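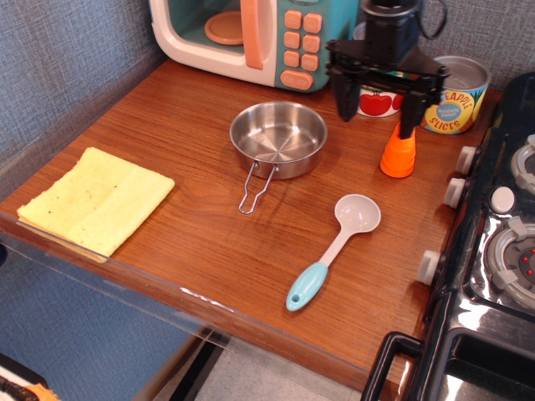
The play kitchen setup, seen from the camera the policy uses.

Policy lifts the toy carrot fine but placement on the cloth is hit or miss

Posted by Bianca Vasiliu

I have a single arm with a two-finger gripper over a counter with toy kitchen stuff on it. The task is to pick up the carrot and set it down on the folded yellow cloth. I trained on 278 teleoperated demos, all recorded in September with the same counter layout. The policy takes one RGB image plus joint positions and outputs chunks of 50 actions at 10 Hz. The whole chunk is executed before the next inference call.

Picking is good. Placing is where it falls apart. I ran 61 trials and the carrot ended up on the cloth in a little more than half of them. In most of the failures the arm goes to the correct side of the counter, slows down, and opens the gripper too early or a few centimeters off to the side. Sometimes it holds still over the cloth until the episode times out at 600 steps.

Things I have checked already: camera calibration has not changed, the gripper command is not clipped, and the validation loss looks normal. I log everything through Bedell (our own logging wrapper, it only writes timestamps and arrays) and I don't see dropped frames.

Is this a data problem or a control problem? I would like to know before I spend another week collecting demos.

Laurențiu Pîrvu

Look at the chunk length first. Fifty actions at 10 Hz is five seconds with no new image. If the carrot shifts in the fingers during the lift, or the arm lags a bit behind the commands, the policy doesn't find out until the chunk is over. By then it may have already opened.
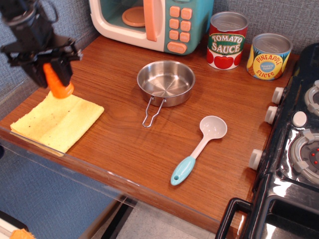
The last part of the motion is where a stale observation costs you the most. A few centimeters of error during the transfer doesn't matter much, but the same error at release puts the carrot on the wood. Keep the model as it is and run only the first 10 actions of each chunk, then query again. You don't have to retrain for that. If the success rate goes up, you have your answer and it's mostly control.

If you see jerks at the chunk boundaries after this change, average the overlapping predictions for the joints. Do not average the gripper channel. Averaging open and closed gives you a half-open command, and on a hard plastic toy that is enough to drop it. Take the newest prediction for the gripper and require it to say "open" for three steps in a row before you act on it.

The holding still part is probably a separate thing. Plot how long the operator paused over the cloth in each demo. People tend to stop there and line things up before letting go. With one image and no history, the paused state looks the same at every step, so the model learns to stay put. I cut the pauses down to two or three steps in the Ellside data and retrained, and the freezing mostly went away.

orutbridge_dev

just collect more demos, 278 is low. also try a bigger image encoder

Laryea

I'd hold off on more demos until you have compared the timestamps. We had nearly the same symptoms on our rig and the cause was a delay between the image and the joint readings. The logger stamped each image when it was written to disk and stamped the joints when they were read. No frames were dropped, so the logs looked clean.

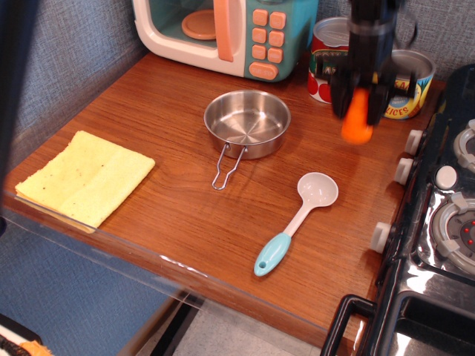 During fast moves the image was behind the joint values by three or four steps, and when the arm slowed down the two lined up again. A policy trained on that gets inconsistent pairs exactly where the speed changes, and for you that would be the approach to the cloth.

To test it, command a small back-and-forth motion on one joint for 20 seconds. Track the gripper in the images, take the joint angle from the log, and cross-correlate the two. The peak should be at zero lag. If it isn't, shift the images by that amount in the dataset and retrain on what you have. Then measure the lag in your inference script too. It can be different from the one in the recording script, and ours was.

Bianca Vasiliu

Thanks. I ran 10 actions per chunk this morning with no other changes and the early releases are much less frequent. It still freezes over the cloth sometimes, so trimming the pauses is next. I checked the Bedell code and it does stamp images at write time, so I will do the lag test before retraining.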